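# Can a single arm do kitting and light assembly at a bench yet, or is it still a job for a person?

**Posted by stiltico_bench, September 8, 2024**

We run a small sub-assembly shop in Ciddale. One of the jobs is dull: take a fixture plate, fit a collar, drop washers on, start a bolt, put the finished part in a bin. A trained person does a part in 90 seconds and we make 600 a week. The work comes in lumps, so some days the bench is busy and some days it isn't used at all.

I've been asked to say whether a robot arm could take this over. I've read a good deal of sales material and watched a good many videos, most of them speeded up. What I want to know is:

- Can an arm with an ordinary two-finger gripper handle flat washers lying on a flat surface?
- Do the parts have to be laid out in fixed places, or can a camera cope with them being scattered?
- Is starting a thread realistic, or should I leave that with the operator?

The collar has a notch that has to face the front. Clearance on the fit is not tight. We have no robot experience in house, though one of us can program a PLC.

Please don't suggest redesigning the part. It belongs to the customer and the drawing is frozen.

---

**fettler_livcombe**

Short version: partly. I'd automate the collar and the bin, and leave the washers and the bolt alone until the first two have run for a few months.

Taking your points in order.

**Washers.** This is where most people come unstuck. A thin washer flat on a table gives a two-finger gripper almost nothing to hold. The fingertips touch the table before they have any grip on the edge, and if the height is slightly wrong you either miss the washer or press on the table and trip the force limit. There are three usual ways round it. Stand the washers on a peg so the gripper takes them by the rim. Use a small vacuum cup, which needs a solid area and so is awkward on a washer with a large hole. Or use a magnet, if they're steel. We use pegs. Someone has to load the pegs, and you should count that time against the saving.

**Scattered parts.** Cameras are good at this now provided the parts are flat, separate and differ clearly from the background. Grey parts on a grey plate under shop lighting are not easy. Fix the lighting before you spend anything on software. Overlapping parts in a bin are a separate problem and cost a lot more.

**Threads.** An arm can start a bolt if it has force sensing and the bolt is presented upright. Picking up a bolt that is lying on its side, turning it to vertical and then finding the hole is three operations, and each one fails now and then. We turn ours backwards until the thread drops, then go forwards, same as you would by hand. It works but it is slow. A proper screwdriving head with a feeder is quicker, and at 600 a week you'd struggle to justify it.

**The notch.** Fine if the collar arrives in a nest that sets the angle. Otherwise you need the camera to find the notch, and the gripper must not turn the collar as it closes. Shaped fingers help - flat ones let a round part roll.

On cycle time, expect the arm to be slower than your operator. Ours was 2 minutes for a job a person did in less than one. It earned its place because it ran through breaks.

---

**pk_handles**

No. My brother has a robot hoover and it can't get over the edge of a rug. If they can't do a carpet they won't do bolts. Get a Saturday lad.

---

**mittal_cell_notes**

I'd agree with most of what fettler_livcombe wrote, and disagree on where to begin. Before buying anything, lay the job out in simulation. Several packages have a free tier, and a person who can program a PLC will manage the basics in a week or two.

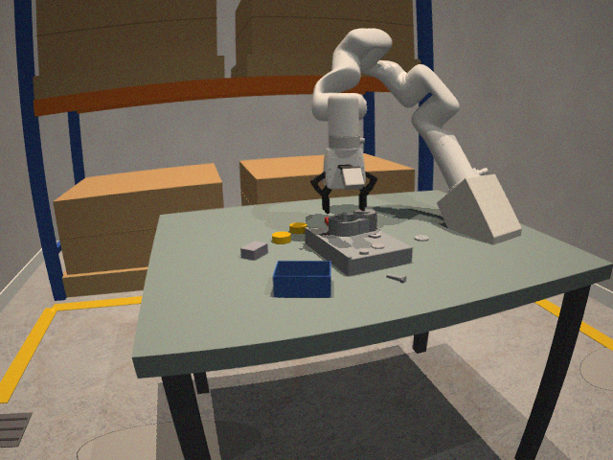 *Bench layout in simulation: arm at the right, fixture plate and ring holder under the gripper, blue bin towards the front edge.*

A layout at that level answers three things cheaply:

1. Reach. Check the far corner of the bin as well as the middle, and check it with the gripper pointing straight down.
2. Clearance. Open fingers are wider than you expect, and washers near a collar can end up where a fingertip wants to go.
3. Order of work. It may pay to move the bin before you move the arm.

Simulation will not tell you much about washers. Contact with thin parts is poorly modelled in most packages, and a pick that succeeds every time on screen can fail on a real table with a film of oil on it. Treat any success rate from it as a best case.

After that, borrow or hire an arm and try one pick only, the collar. Write down every failure and what caused it. On our last job I logged 13 failures in the first shift, and most of them came from parts being put down badly upstream. A better tray cured those. The rest were gripper height, and we reset the table datum.

For your volumes I would keep the bolt manual. Let the arm fit the collar and move the plate on, and have the operator start bolts in a batch afterwards. You will also want a risk assessment covering the gripper and the parts it holds, even if the arm is sold as collaborative.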